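Stop buying the arm first

Everybody at the Trerkness workshop wants to build the arm. Big motors, big bracket, weeks of wiring. Then a gripper gets bolted on the end as an afterthought and it can't hold anything thinner than a soup can. 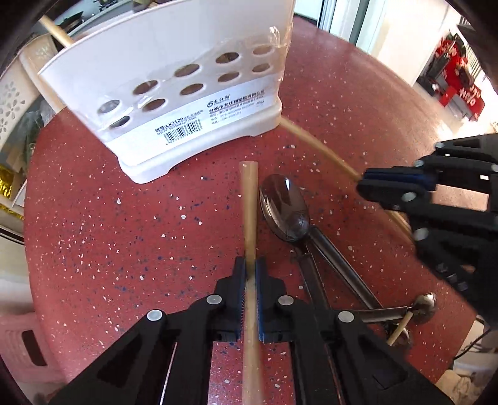 One reader wrote back to my last post on this saying I had it upside down, that a good gripper on a bad arm is just a fancy pair of tongs. Fine. I'll take the tongs. You can learn a lot from tongs.

Chopsticks and spoons, that's my test set now. Cheap, thin, hard to pick up. I hold the gripper in my own hand and do the reaching myself, so the only thing on trial is the jaws. Ridged pads beat smooth ones, in my opinion. Blue ones, black ones, who cares, get the ridges. Soft enough to give a little.

Dawber kit people will tell you to spend 2,000 on a proper arm and sort out the fingers later. Rondix forum, same story. I did that. Sixty hours on the Rivier build and teh thing dropped every spoon I gave it. Should of started at the table.

And do the boring reps. I'm at 1,000 pickups and want 2,000 before anything gets a motor. My wrist hates me. But I know which angle slips and which one doesn't, and no spec sheet was going to give me that.

Build the hand. Use it. Arm can wait till April.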